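Household Food Storage and Waste in Shared Student Housing
Final Report, Applied Consumer Studies Project
Submitted 2022-04-29

1. Introduction

The purpose of this project was to examine how students living in shared housing buy, store and discard food. The work was carried out in the Luvel residence, a building of small apartments on the east side of the Flunuvska campus. Each apartment has one kitchen, one refrigerator and one dining table shared by all occupants. The residence was chosen for two reasons: its kitchens are laid out alike, and the residence office had already asked for advice on full refrigerators at the end of each term.

The project group set out to answer two questions. First, which kinds of food are thrown away most often? Second, does a simple change in the way groceries are put away after shopping reduce the amount discarded?

2. Background

Students in the residence generally shop on their own, even when they cook together. As a result, the same item is often bought more than once in a week. Earlier coursework at the department found that milk, bread and leafy vegetables were the products most often duplicated. That coursework relied on interviews alone, and the present group decided to add a weighed record.

A second point concerns the place where groceries are first set down. In most apartments the dining table serves this purpose, and items may remain there for some time before they are moved to a cupboard or a refrigerator.
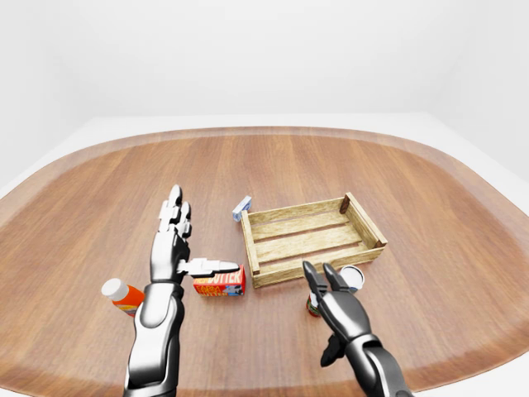
Residents who took part in the first round of interviews described this stage as the least organized part of the week. Several said that food was put away by whoever needed the table next, and that its owner could not always find it later. The group therefore decided to direct the trial at the moment of unpacking and to leave shopping habits alone.

3. Method

Seven apartments agreed to take part. The trial began in January and ran for 10 weeks, divided into two equal periods. During the first period residents made no changes and placed discarded food in a separate bin, which was weighed by the project group. Peelings, bones, coffee grounds and tea bags were kept out of the record.

During the second period each apartment followed a short unpacking routine. The routine asked residents to:

Check the refrigerator before setting out to shop.
Write the date of purchase on every perishable item.
Place older items at the front of the shelf.
Keep one shelf for food that anyone in the apartment may use.

Weights were entered in Cinimum, the record-keeping program used in the department's teaching kitchen. Scales were checked before each round of weighing with a 300 gram reference weight. Interviews were repeated at the end of the trial using the same questions.
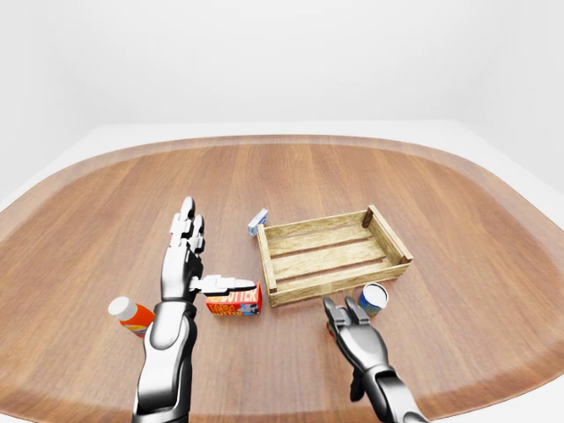

Participation was voluntary, and an apartment could leave the trial at any stage. Residents were not told the results of other apartments while weighing was in progress. The group considered a competition between apartments but rejected the idea, as it might have led residents to hide waste in the general trash.

4. Results

The average amount discarded per apartment in the first period was 935 grams per week. In the second period the average fell by about a third. The decrease was clearest for vegetables and opened dairy products. Bread showed almost no change, and in two apartments the weight of discarded bread rose.

The shared shelf was the most popular part of the routine. Date labels were used well at the start and less often toward the end. Residents who gave up on the labels said that the pen was usually missing.
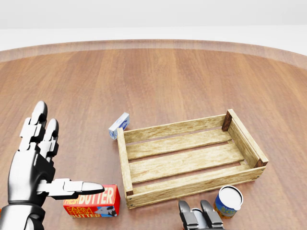
Butter and hard cheese made up a very small share of the record in both periods. Residents explained that these products keep well and are used in most meals. Cooked rice and pasta, by contrast, were discarded more often than expected, generally after being stored in covered bowls at the back of the refrigerator.

5. Limitations

The number of apartments was small, and all were in one building. The second period included exam preparation, when residents may have cooked less. The bins at the Ichikawa annex were emptied by cleaning staff on one occasion before weighing, and the figures for that week were left out for the apartment concerned.

6. Recommendations

The group recommends that the residence office provide one marked shelf in every shared refrigerator and attach a pen to the door. A short notice on storing bread in the freezer should be placed in each kitchen at the start of term. Any future project should weigh cooked leftovers separately from raw ingredients and should include at least one residence with private kitchens for comparison.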